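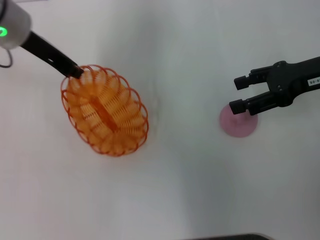 Sign-ups for the fall toddler movement class at the Ilton center open Jul 14, 2024 at noon. Ages 2 and 3, parents stay in the room. Posting the details in a few parts.

The class runs 37 minutes. Last year it was longer and the younger ones were done well before the end, so we cut the second warm-up song.

Norbert Hudec is teaching again. He did the spring session and most of the kids already know his hello song. Thodoris Sfakianakis takes the make-up classes in August.

Spots: we had 53 families on the list in spring and could not take all of them. There is a second group this time, right after the first. Siblings go in the same group if you write both names on one form.

Bare feet or grip socks. No shoes on the mats. Water bottles are fine, snacks stay in the hallway.

A few people asked if this replaces the Roltance music hour. It doesn't. Music stays where it is on the schedule and you can do both.

If your child cries through the first class, come back for the next one anyway. My son did it for two weeks and then wouldn't leave.

Forms are at the front desk. You can also get one by email from the office. Paper ones get entered the same day.

Correction to the first post: kids who turn 4 during the session can finish it.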